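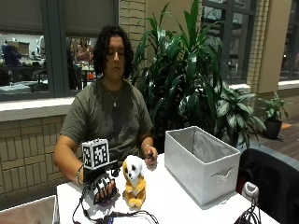
3.2 Table surface finish and seated viewing conditions

Glare from horizontal surfaces is usually treated as a property of the lamp. Recommended limits are stated for the luminaire and its mounting height, and the table enters the calculation only as a plane on which illuminance is measured. In shared rooms this leaves out a large part of what a seated person sees. When the gaze drops below the horizontal, the tabletop fills much of the lower visual field, and its finish then has a direct effect on contrast.

We compared matte and semi-gloss white finishes in a reading room at the Vollasstead branch library in Nilten. The room has windows on its north side and ceiling fixtures in two parallel rows. All tables were the same height. Half were refinished in April with the Brillitz matte coating and the other half kept their original semi-gloss surface. Chairs were not changed.

Luminance was recorded at seated eye level, with the meter aimed at a point on the tabletop near the reader's hands. Readings were taken at 12 positions per table, first with the ceiling lights on and the blinds closed, then with the blinds open. Each position was measured four times and the median was kept. Positions in the direct shadow of the meter stand were excluded from the analysis.

Head angle was treated separately. Readers at a table tend to lower the eyes first and tilt the head only slightly, a pattern also seen in handling tasks with small objects (Figure 1). The angle of the line of sight to the surface is therefore steeper than head tilt alone would suggest, and models based on head tilt underestimate the share of the field taken up by the table.

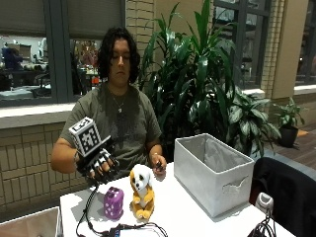
Figure 1. Seated position at a white table with the eyes directed down toward the tabletop.

With the blinds closed, the two finishes differed little in mean luminance. The difference lay in the spread. On the semi-gloss tables, bright patches formed below the fixtures and moved with the viewing position, and the ratio of the brightest to the darkest reading was roughly 8 to 1. The matte tables showed no distinct patches. Opening the blinds raised the mean on both finishes and reduced the relative size of the patches on the semi-gloss tables.

The Bouvier index, computed from the same readings, ranked the tables in the same order under both conditions. It did not separate tables close to the windows from those at the center of the room, and we do not use it in Section 3.3.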